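El centro Jakell extiende la recogida separada de botellas y latas a todas sus salas de trabajo

Gestión de residuos - Vida del centro

La dirección del centro Jakell ha aprobado la ampliación del servicio de recogida separada de envases ligeros, que hasta ahora funcionaba únicamente en la cafetería y en el vestíbulo principal. La medida alcanza a las cuatro plantas del edificio y supone la instalación de 28 papeleras destinadas de forma exclusiva a botellas de plástico y latas de bebida. Su mantenimiento corresponderá a la empresa Drorkix, adjudicataria del contrato de limpieza.

La decisión responde a las conclusiones del informe presentado por el área de Servicios Generales, que analizó el contenido de los contenedores de resto durante nueve semanas. En ese periodo se retiraron 106 kilos de envases que habrían podido destinarse a reciclaje y que, sin embargo, se depositaron junto con papel, restos de comida y otros residuos sin clasificar. La mayor parte procedía de las salas de trabajo y de reunión, donde no existía un punto de recogida específico y donde era habitual que los envases permanecieran sobre las mesas hasta el turno de limpieza de la tarde.

«El personal y los usuarios conocen bien los criterios de separación y los aplican cuando tienen la papelera adecuada a mano. En la cafetería el resultado es bueno desde el primer año; en las salas no lo era, y la distancia explica buena parte de la diferencia», señaló Rianne Coppens, responsable de Servicios Generales, durante la presentación del informe.

Papelera a la altura de la mesa

El modelo elegido es una papelera verde de tamaño reducido, provista de una bolsa de plástico amarillo claro que se dobla sobre el borde. El color de la bolsa permite distinguirla de las empleadas para la fracción resto y facilita su traslado al contenedor general de envases, situado en el patio de servicio. En las salas con mesas amplias la papelera podrá colocarse sobre la propia mesa mientras se recoge, y deberá regresar a su lugar junto a la puerta una vez retirados los envases.

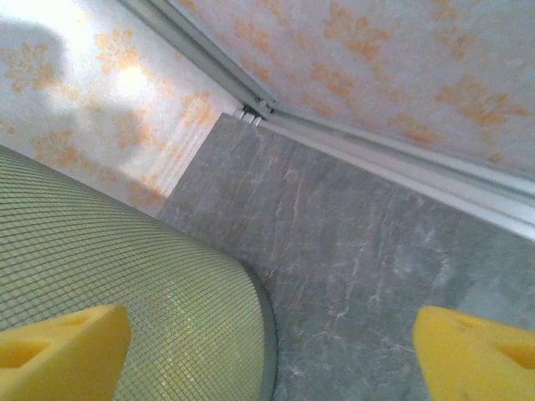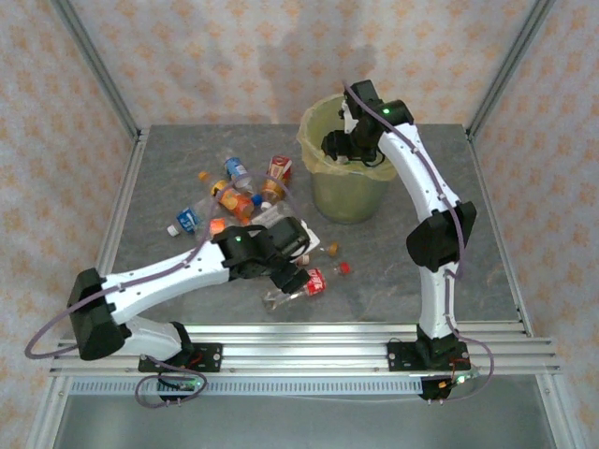 Las instrucciones de uso, que se distribuirán a los responsables de cada sala, establecen que las botellas se depositarán vacías y con el tapón puesto. Las que todavía contengan líquido se vaciarán antes en los fregaderos de planta. Las latas se admitirán enteras o aplastadas, sin necesidad de enjuagarlas. Quedan excluidos los vasos de cartón, las servilletas y los envoltorios con restos de alimentos, para los que se mantienen las papeleras actuales. Los envases de vidrio seguirán depositándose en el contenedor del vestíbulo.

El reglamento interno de salas incorpora además un apartado sobre el estado en que deben quedar las mesas al término de cada reserva. Los usuarios retirarán los envases antes de abandonar la sala, con independencia de que hubieran sido dejados por un grupo anterior. Si la papelera se encuentra llena, bastará con comunicarlo a la recepción - en persona o a través de la aplicación Oda, en el mismo formulario que se emplea para las reservas - y el servicio de limpieza procederá a sustituir la bolsa. No deberán dejarse bolsas cerradas en los pasillos.

Según explicó Mirjam Van Damme, coordinadora del contrato por parte de Drorkix, el cambio obliga a modificar los recorridos del turno de tarde. Hasta la fecha, el personal vaciaba las papeleras de cada planta en un único carro. En adelante se utilizarán dos compartimentos diferenciados, uno para la fracción resto y otro para los envases, de modo que las bolsas amarillas no se mezclen durante el traslado. «En la prueba previa comprobamos que el punto débil estaba en el carro y no en la sala», indicó Van Damme. La empresa ha impartido ya una sesión informativa a sus equipos y prevé repetirla con el personal que se incorpore durante las sustituciones de verano.

La prueba a la que se refirió la coordinadora se llevó a cabo en las salas de la planta baja. De ella proceden también algunos ajustes menores, como el tamaño de la bolsa, que en un primer momento resultaba corta y se deslizaba hacia el interior al recibir las primeras botellas. Se descartó asimismo el uso de tapa, que muchos usuarios encontraban incómoda cuando llevaban varios envases en las manos.

Calendario y seguimiento

La instalación comenzará por la planta baja y continuará en sentido ascendente. Durante los trabajos las salas permanecerán abiertas y no se modificarán las reservas ya confirmadas. La última planta quedará pendiente de la renovación del mobiliario, prevista antes del cierre estival.

En noviembre, el área de Servicios Generales presentará un primer balance con los datos de recogida por planta. El documento incluirá una valoración de las incidencias comunicadas por los usuarios y, en su caso, una propuesta para extender el sistema al edificio Plornitz, que comparte con el centro Jakell el contrato de limpieza y el patio de servicio. En dicho edificio se mantiene por el momento el régimen actual.

Las personas responsables de sala que deseen solicitar una papelera adicional, o proponer una ubicación distinta de la asignada, pueden dirigirse por escrito a Servicios Generales. Las peticiones se atenderán por orden de llegada y en función de las unidades disponibles. El texto íntegro de las instrucciones puede consultarse en la recepción y en el apartado de normativa de la aplicación Oda.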